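어린이 역사 교실: 로마의 길은 어떻게 만들어졌을까요?

브리르크베르크 어린이역사관 교육 자료
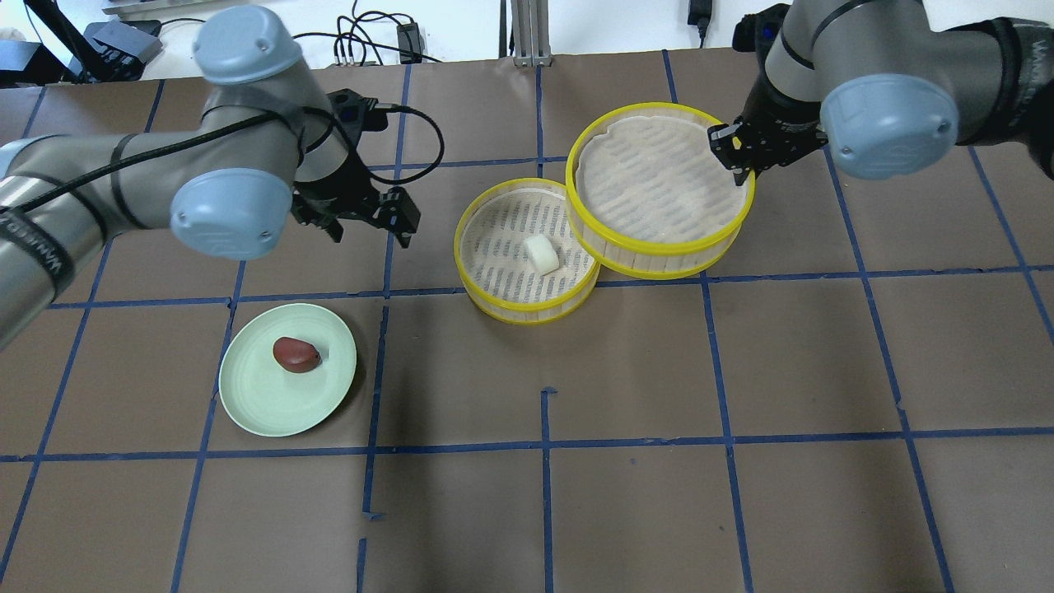

옛날 로마 사람들은 아주 넓은 땅을 다스렸습니다. 오늘날의 이탈리아뿐 아니라 에스파냐, 프랑스, 영국의 일부, 터키, 이집트까지 모두 로마의 땅이던 때가 있었습니다. 이렇게 넓은 나라에서 황제의 명령을 먼 지방까지 전하고, 군대를 보내고, 곡식과 기름을 나르려면 무엇이 필요했을까요? 바로 튼튼한 길입니다. 이 자료에서는 로마의 길이 어떤 순서로 만들어졌으며, 누가 그 길을 이용하였는지 알아봅니다.

가장 유명한 길, 아피아 가도

로마의 큰길 가운데 가장 널리 알려진 길은 아피아 가도입니다. ‘가도’는 도시와 도시를 잇는 큰길이라는 뜻입니다. 이 길은 기원전 312년에 만들어지기 시작하였습니다. 당시 로마의 높은 관리였던 아피우스 클라우디우스 카이쿠스가 공사를 맡았고, 길에도 그의 이름이 붙었습니다. 로마에서는 이처럼 공사를 맡은 관리의 이름을 길에 붙이는 일이 많았습니다.

처음에 아피아 가도는 로마에서 남쪽의 카푸아라는 도시까지 이어졌습니다. 그 뒤 여러 차례 공사를 거쳐 이탈리아 동남쪽 끝의 항구 브룬디시움까지 길어졌습니다. 브룬디시움은 오늘날의 브린디시입니다. 그곳에서 배를 타면 바다를 건너 그리스 쪽으로 갈 수 있었습니다. 지금도 로마 시 바깥으로 나가면 아피아 가도의 옛 돌길을 걸어 볼 수 있습니다. 크고 검은 돌이 서로 맞물려 있고, 길가에는 옛사람들의 무덤이 남아 있습니다.

길을 만드는 순서

길을 만들려면 먼저 방향을 정해야 합니다. 로마에는 땅을 재는 일을 하는 측량사가 있었습니다. 측량사는 ‘그로마’라는 도구를 사용하였습니다. 그로마는 긴 막대 위에 열십자 모양의 나무를 올리고, 네 끝에 추를 매단 실을 늘어뜨린 것입니다. 마주 보는 실 두 줄을 눈으로 겹쳐 보면 똑바른 선을 찾을 수 있습니다. 로마의 길 가운데 곧게 뻗은 길이 많은 것은 이 도구의 도움이 컸습니다. 다만 높은 산이나 늪을 만나면 길을 돌려 내기도 하였습니다.

방향이 정해지면 땅을 팠습니다. 단단한 흙이 나올 때까지 파 내려간 다음, 맨 아래에 큰 돌을 깔았습니다. 그 위에 자갈과 모래를 차례로 덮고 단단하게 다졌습니다. 중요한 길에는 마지막으로 넓적한 돌을 깔았습니다. 돌을 깔지 않고 자갈로 마무리한 길도 많았습니다. 지방마다 구할 수 있는 재료가 달랐으므로 모든 길이 똑같은 모습은 아니었습니다.

길의 가운데는 양쪽보다 조금 높게 만들었습니다. 비가 오면 빗물이 양옆으로 흘러내리도록 한 것입니다. 길옆에는 도랑을 파서 물이 빠져나가게 하였습니다. 물이 고이면 땅이 물러지고 돌이 흔들려 길이 쉽게 망가지기 때문입니다. 오늘날의 도로도 가운데가 조금 높은 경우가 많습니다. 비 오는 날 학교 앞 도로에서 빗물이 어느 쪽으로 흐르는지 안전한 곳에서 살펴보십시오.

누가 길을 만들었을까요?

길을 만드는 일에는 군인이 많이 참여하였습니다. 로마의 군인은 싸우는 일만 하지 않았습니다. 전쟁이 없을 때에는 다리를 놓고, 성벽을 쌓고, 길을 닦았습니다. 군대에는 측량을 할 줄 아는 사람과 돌을 다룰 줄 아는 사람이 함께 있었습니다. 지역 주민과 노예도 공사에 동원되었습니다. 무거운 돌을 캐고 나르는 일은 매우 힘들었으나, 그 일을 한 사람들의 이름은 대부분 기록에 남지 않았습니다.

길가의 이정표

로마의 큰길에는 돌기둥 모양의 이정표가 서 있었습니다. 이정표란 거리나 방향을 알려 주는 표지입니다. 로마 사람들은 ‘밀레 파수스’라는 단위로 거리를 나타냈습니다. 라틴어로 ‘천 걸음’이라는 뜻이며, 오늘날의 길이로는 약 1.5킬로미터입니다. 여기에서 한 걸음은 왼발이 땅에 닿은 뒤 다시 왼발이 땅에 닿을 때까지를 말합니다. 영어의 ‘마일’이라는 말도 여기에서 나왔습니다.

이정표에는 숫자와 함께 황제의 이름을 새기는 일이 많았습니다. 길을 새로 만들거나 고친 황제가 누구인지 알리기 위한 것입니다. 그래서 역사학자들은 이정표에 새겨진 글을 읽고 그 길이 언제 만들어지거나 고쳐졌는지 알아냅니다. 숫자는 로마 숫자로 적혀 있습니다. 예를 들어 XVII은 17을 나타냅니다. X는 10, V는 5, I은 1이므로 차례로 더하면 됩니다.

길을 오간 사람들

길 위에는 여러 사람이 있었습니다. 군인은 짐을 메고 줄을 맞추어 걸었습니다. 상인은 노새나 수레에 포도주, 올리브기름, 옷감을 싣고 다녔습니다. 나라의 편지를 전하는 사람도 있었습니다. 초대 황제 아우구스투스는 소식을 빨리 전할 수 있도록 길을 따라 말과 수레를 준비해 두게 하였습니다. 이 제도를 ‘쿠르수스 푸블리쿠스’라고 합니다. 나라의 일을 하는 사람이 허가증을 가지고 있어야 이용할 수 있었으며, 보통 사람은 마음대로 쓸 수 없었습니다.

여행자는 길가의 역참에서 쉬었습니다. 역참은 지친 말을 새 말로 바꾸고, 음식을 먹고, 잠을 잘 수 있는 곳입니다. 보통 사람들이 묵는 여관도 따로 있었지만 시설이 좋지 않은 곳이 많았습니다. 부유한 사람은 여관 대신 친구나 친척의 집에 머무는 것을 더 좋아하였습니다.

낱말 풀이

가도: 도시와 도시를 잇는 큰길
측량: 땅의 길이, 높이, 방향 등을 재는 일
이정표: 거리나 방향을 알려 주는 표지
역참: 여행자가 쉬거나 말을 바꾸던 곳

생각해 보기

우리 동네에서 가장 오래된 길은 어디입니까? 그 길의 이름은 어떻게 붙여졌는지 어른께 여쭈어 보십시오. 그리고 집에서 학교까지 가는 길을 종이에 그린 다음, 이정표를 세우고 싶은 곳 3군데를 표시해 보십시오. 이정표에 어떤 글을 새길지도 적어 봅시다.

글: 살마 엘사예드(브리르크베르크 어린이역사관 교육부)
펴낸 때: 2019년 7월
이 자료는 학교 수업과 가정 학습에 자유롭게 사용할 수 있습니다.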